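In the last winter of the First World War, the men of a Bohemian infantry regiment sat in the hills above a river crossing and waited for bread. The enemy was across the water, but for most of January the regiment's diary hardly mentions him. It mentions flour, mules, firewood and the state of the road.

That diary, 397 pages in a cramped clerk's hand, is the basis of a new study by Vratislav Charvát, who spent much of the past decade working through supply records that other historians had passed over. His subject is the Austro-Hungarian army's failure to feed itself in 1918, and what that failure did to units that had held together through almost everything else.

The outline is well known. Austria-Hungary went into the war with a farm economy that was supposed to carry it through. By the third year, the harvest had fallen badly, the railroads were worn out, and Hungary was holding back grain that Vienna needed. In January 1918 a cut in the flour ration set off strikes that spread from the factory towns near Vienna to Budapest and beyond. At the front, soldiers who had been promised a full ration were getting part of one.

Charvát is more interested in the last few miles. A ration that left the railhead on paper did not always reach the line. He follows single shipments from depot to division to company, and finds that losses were heaviest where wagons gave way to pack animals. Horses and mules were starving too. A mule that should have carried a full load up the mountain carried half, and then died, and the company cooks put it in the pot.

"The staff officers counted sacks at the bottom of the hill," he writes. "The men counted them at the top."

Water was a second problem. On the high limestone ground there were few springs, and much of what the troops drank had to be hauled up in casks or pumped through lines that froze at night and were shelled by day. Some companies melted snow when fuel allowed. The regimental doctor complained of stomach illness through the whole winter – he blamed the casks, which were seldom cleaned. 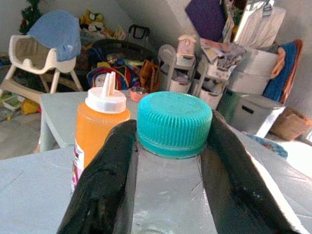
A clear plastic bottle with a ribbed teal screw cap.

By spring, weight loss among the troops was plain enough that officers put it in their reports. Charvát found a battalion inspection in which 30 men from one company were marked unfit to carry a full pack. They were sent back to the line anyway, since there was no one to take their place. Letters home, where the censors let them through, talk about dried vegetables, coffee made from acorns, and bread that crumbled because there was so little real flour in it.

In June the army attacked across the Piave River. Part of the thinking was that captured Italian stores would feed the troops, as they had after the breakthrough at Caporetto the autumn before. The attack failed. The river rose behind the men who had crossed, bridges were broken by floodwater and aircraft, and units on the far bank ran short of shells and food within days. They were pulled back before the end of the month.

Charvát does not claim that hunger alone ended the empire. He gives space to the national movements and to the collapse of Bulgaria in September, which opened the way from the south. But he argues that a fed army might have held its positions longer, and his two chapters on desertion make a strong case. In the regiment he studied, men mostly left in the weeks after a ration cut. Many of them went home to bring in the harvest.

The book is slow in places. Readers without a taste for wagon tables may want to skip the fourth chapter, and the maps are too small to be much use. The closing section, on the trip home in November, is the best thing in it. The regiment broke up at a rail junction on a Friday morning. The clerk noted the time, the weather and the number of loaves handed out, and then the diary stops.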